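4.2 Simulation Environment and Observation Pipeline

The grasp planner described in Section 3 was developed and evaluated entirely in simulation before any transfer was attempted. The simulation layer, Lundeo, wraps a rigid-body physics engine and a rasterizing renderer behind a single stepping interface, so that the controller, the perception module, and the logging tools all read from the same clock. Each module runs as a separate process. Messages between them carry the simulation step at which they were produced, and the planner rejects any observation more than 2 steps old. This rule was added in May, after a review of early trials showed that delayed segmentation masks had been paired with newer joint states.

Scenes are built by the Pludell generator, which draws objects, poses, surface textures, and wall textures from a fixed library. The robot base, its pedestal, and the countertop remain in place across all scenes. Objects are dropped from a small height and allowed to settle, and a scene is discarded if any object leaves the work surface during this period. The generator does not attempt to produce realistic kitchens. Its purpose is to place thin, reflective, and irregular items near one another - the condition under which the earlier Dekker planner performed worst.

Two views are rendered for every step. The external view covers the arm and the work surface and is used for coarse target selection and for review by the operator. The wrist view looks past the fingers toward the surface and is used for the final approach. Markers that indicate goal regions are drawn only in the external view; they have no collision geometry and are hidden from the physics engine. Shadows are rendered in both views with a low-resolution shadow map. We kept this setting on purpose, as a higher resolution lowered the frame rate and made no measurable difference to grasp selection once the segmentation network had been trained on the same shadows. 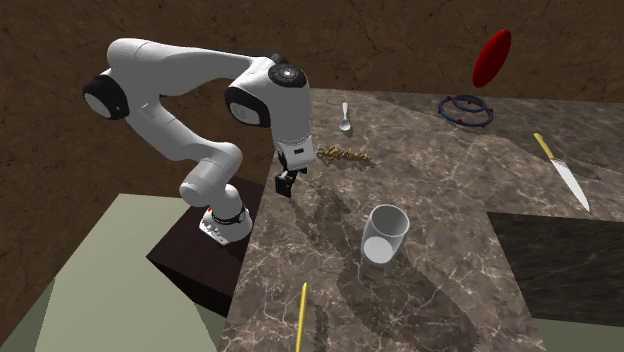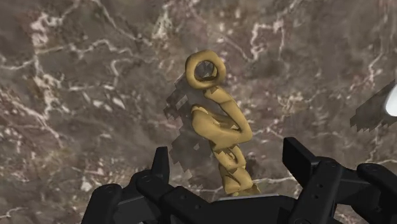

Figure 9. Simulated tabletop environment: external view with the gripper above the marble countertop (first) and close view of the twisted yellow object between the open fingers (second).

Twisted objects of the kind shown in Figure 9 require separate treatment. A bounding box drawn around such a shape contains a large share of background, and the openings between strands cause the depth estimate to jump between the object and the surface behind it. The perception module therefore fits a chain of short segments to the mask and reports a width and a direction for each one. The planner scores candidate grasps against these segments and ignores the bounding box. Candidates are rejected if the closing path of either finger crosses a neighboring object, or if the predicted contact lies on a segment narrower than the minimum set in the configuration file.

Approach motion is divided into a free-space stage and a guarded stage. In the free-space stage the arm follows a joint trajectory computed once from the external view. In the guarded stage the controller switches to Cartesian velocity commands, and the target pose is updated from the wrist view at every accepted observation. The fingers stay open until the estimated offset between the finger midpoint and the selected segment falls below threshold. If the estimate is lost, the arm stops and backs away along the path it came in on. It does not continue on the last known pose.

The evaluation set consists of 44 scenes held out from training, each with a different arrangement of objects. Every scene was run with the full planner and again with the bounding-box method used in Dekker, with the random seed, initial joint state, and time limit held constant. Failures were labeled from the replay logs as perception, planning, or control faults by two reviewers working separately. Where the labels did not agree, the replay was examined jointly and the final label was recorded with both original entries.

Scene files, planner settings, and replay logs were frozen in October 2021 and are stored in the Hostcombe repository under one release tag. The replay tool can rebuild either view at any logged step without running the planner again - a feature we relied on when checking the failure labels reported in Section 5.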